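Fault guide: dropped and dragged garments with the hand-held gripper

Wasell tool, Skisus finger sets. Maintained by Ratree Boonchu.

This page covers one fault: the jaws close on a thick garment, the tool reports a good grasp, and the garment slides out or drags the bedding with it during the lift. On the Dumlao log viewer it appears as a closed-jaw signal with no matching rise in load. We went through 131 logged grasps of padded and fleecy items before settling on the checks below. Most of the bad ones came from two causes, a shallow pinch and a second layer caught underneath.

Before you start

Stop the trial and open the jaws fully. Keep your free hand out of the linkage while the tool is powered. The arms close like scissors and the pivots leave very little room for a fingertip. If the jaws will not open, switch off at the handle and wait for the indicator to go out before touching anything. Do not pull the garment free against a closed jaw, as this bends the fingers and hides the original fault.

You will need the finger gauge, a lint brush, a 2.5 mm hex key and the Baltus viewer for the wrist footage.

Step 1. Find the moment of closure

Open the footage and go to the point where the jaw signal reaches its closed value. Step back 400 milliseconds and play forward slowly. Padded fabric compresses a long way before it resists, so the motor current stays low and the controller may accept the grasp too early. Look at how much material lies between the fingers and whether anything other than the garment is near the tips. A strap end or toggle close to the jaws deserves a second look — a hard part between the fingers will hold them apart and leave the soft fabric on either side unclamped.

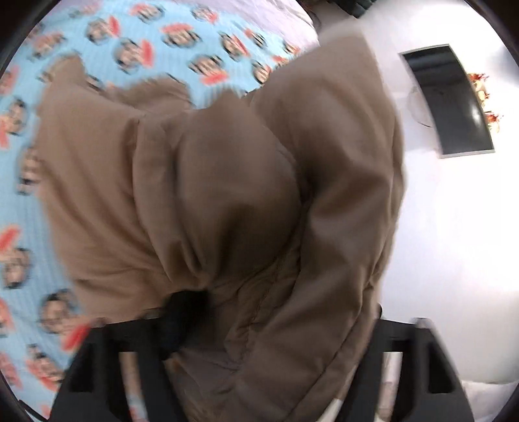
Step 2. Check for a second layer

Bedding is the usual culprit. With the jaws open and the power off, lay the garment back over the sheet and repeat the approach by hand. If the fingertips touch the sheet before they have closed by half, the approach is too deep. Raise the target height by one increment and try again. A sheet that has been caught will normally lift in a small tent under the garment, and the load reading climbs steadily as it tightens. Treat any steady climb as a stop condition. On one Thursday run it was ignored, and the tool pulled a bedside lamp over.

Step 3. Check the depth of the pinch

A fold held only at its crest will roll out. The jaw should enter the crease far enough for the tips to be covered on both sides. Fleece is worse than quilting in this respect because the pile flattens and the first few millimetres carry almost no load. 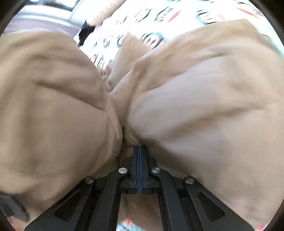

If the pinch is shallow on three attempts in a row, lower the approach by one increment, then go back to Step 2 and confirm that the sheet is still clear. The two settings work against each other, and changing one without checking the other is how most repeat faults arise.

Step 4. Inspect the linkage

Power off. Move each arm by hand and feel for play at the pivots. Tighten any loose screw until the play goes and no further. Brush lint out of the slots. Measure the jaw gap with the finger gauge at both ends. A difference between the two readings means a bent finger, and the set should be replaced as a pair. We change ours at 3,000 cycles regardless of condition.

Step 5. Reset the closure threshold

Set the current threshold to 100 in the controller menu, then raise it in single steps until the garment holds through a full lift. Save the value under the garment type. Do not use a padded-coat value for thin shirts, where it will mark the cloth.

Returning to service

Make five lifts of the garment that failed, with one hand on the stop button. If any lift slips or brings up the sheet, tag the tool and leave it out of use. Attach the log to the fault report, along with the approach height and threshold in force at the time.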